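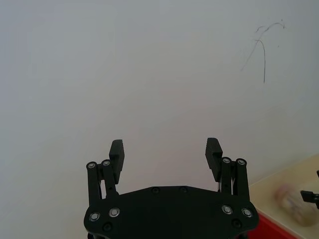
Notes for Linlow talk. Hedges and what we lost when we stopped laying them. 40 mins incl. questions, so keep moving.

Start: hello, thanks for having me, sorry about the parking. Name, where I'm from (Tokside, other side of the river, some of them will know it). Not a scientist. Laid hedges for a living, on and off, then taught it. Still do a bit when the knees allow.

Ask: hands up who has a hedge on their boundary. Then who has cut one with a flail. Then who has laid one. Wait. Let them look at each other.

Opening story, the Levchenko field. Tell it quick. Farm on the Tokside road, hedge along the bottom by the stream. Looked fine in June, green all the way along. Went back in winter and you could see straight through it at knee height. Sheep had been going through it for years, old Levchenko thought he had a fence problem. He'd put wire up, then more wire. What he had was a hedge that had turned into a row of small trees with nothing at the bottom.

Main point, say it slowly: a hedge wants to be a line of trees. Leave it alone and it goes up, gaps at the base. Cut it at the same height every year and it goes gappy a different way, knuckles at the top like a fist, thin underneath. Either way you lose the bottom, and the bottom is what keeps stock in and gives the wrens somewhere to go.

What laying is. Don't assume they know.
- cut most of the way through the stem, low down, on a slant
- leave a strap of bark and sapwood, this is the living bit
- bend it over, uphill if there's a slope
- stake it, bind the top
- new shoots come up from the cut, that's your new hedge

People always gasp at the cutting bit. They think you've killed it. Pass round the hazel piece here, the one with the regrowth on. (REMEMBER THE HAZEL. In the boot, under the coat.)

Tools, keep short or I'll be here all night. Billhook, axe, bow saw, gloves. Proper gloves, blackthorn goes septic. Tell them about my thumb if there's time. Chainsaw is fine for thick stuff, some people get sniffy, I don't.

Billhook patterns: every county had its own. Don't do the full list. Last time I did the full list and a man at the back was asleep by the third one. Mine has a hooked blade one side and straight the other, handle is ash, I've replaced it twice.

Styles. Same thing, each area had a way of doing it to suit the stock. Bullocks lean on a hedge, so a tall strong one with stakes set back from the brush. Sheep push underneath, so low and dense. Up on the hill, thin and tight, wind goes through it. Say: look at what animal was in the field and you can mostly guess the hedge.

Pause for water.

Second half, what we can do about it.

The cycle. Lay it, trim it lightly for a few years, letting it creep up a bit each cut. Then leave it to grow on. Then lay it again. A long cycle, 20 years sort of thing, nobody wants to hear this. The one laying it may not be the one who lays it next. Get them to think of it like reroofing a barn.

Trimming. If they take one thing home it's this: don't cut every year to the same line. Every third year if you can stand the look of it. Hawthorn flowers on last year's wood, so cut every year = no flower, no berries, nothing for the fieldfares. Raise the cutter a few inches each time. Not before September and better left till the new year when the berries are gone. (Someone will ask about the rules on dates. Say check the current ones, they change, don't get dragged in.)

Gapping up. Small plants, knee high, bare root, in the dormant season. They're cheap and they catch up with the big ones. Clear the grass first, this is what kills them, not drought. Guards off when they've done their job, PLEASE, I have pulled so many plastic tubes out of hedges that had grown round them. Mixed planting: mostly hawthorn, then blackthorn, hazel, field maple, a bit of dog rose and spindle. Leave a good sapling every so often to become a proper tree, tie a bright ribbon on it so the flail driver sees.

The Levchenko hedge again. What we did. 6 of us, weekends through one winter, first time out for most of them. Maksym Antoniuk did the stakes, cut all of them from his own coppice, wouldn't take anything for it. We were slow. First stretch was ugly, my fault, I let the angle go too flat and had to pull half of it out again. By the gate it was looking like a hedge. 2,000 whips went in the gaps and along the new bit by the lane.

Went back 3 summers on. Couldn't see through it at all at knee height. Wire's still in there somewhere, never did get it all out. Bullfinches. There was whitethroat singing on the top and I'm not a bird person but even I stopped.

Be straight about the bad bits. The stretch under the big ash did nothing, too much shade, lost nearly all the new ones. Deer had some of the rest. And it cost him, in time if not money, he grumbled the whole way through and quite right.

Money. They will ask. I don't know the current grant rates, say so. Point them at the leaflet table. Zundell project people have a woman who does the forms with you, she's good, she'll sit at your kitchen table and do it. Number's on the leaflet.

How to read an old hedge, if time. Go out in winter. Look for thick stems lying flat near the ground then turning up like an elbow, that's an old laying. Somebody did that by hand, could be before the war. There's one on the lane up from the Linlow chapel, left side going up, past the second gate. Ask if anyone knows who laid it. Someone's grandad, I bet.

SKIP the bit on ditches unless they ask. Skip Enclosure as well, they've had that talk.

Finish: practice morning, the hedge behind the village hall, bring gloves and something hot to drink. Start 9.30. Under 16s with an adult. Old clothes, the thorns will have anything woolly. Sheet by the door, write clearly, couldn't read half the emails last time.

Questions. Likely ones:
- Leylandii: no, sorry, won't come back from the cut
- beech: yes, but snaps easy, go gently
- ivy: leave it mostly, unless it's smothering the top
- how long for a chain: a good day's work if the hedge is kind, more if it's blackthorn and barbed wire
- neighbour's side: talk to the neighbour first, before you pick up a saw

Get the hazel back before people go.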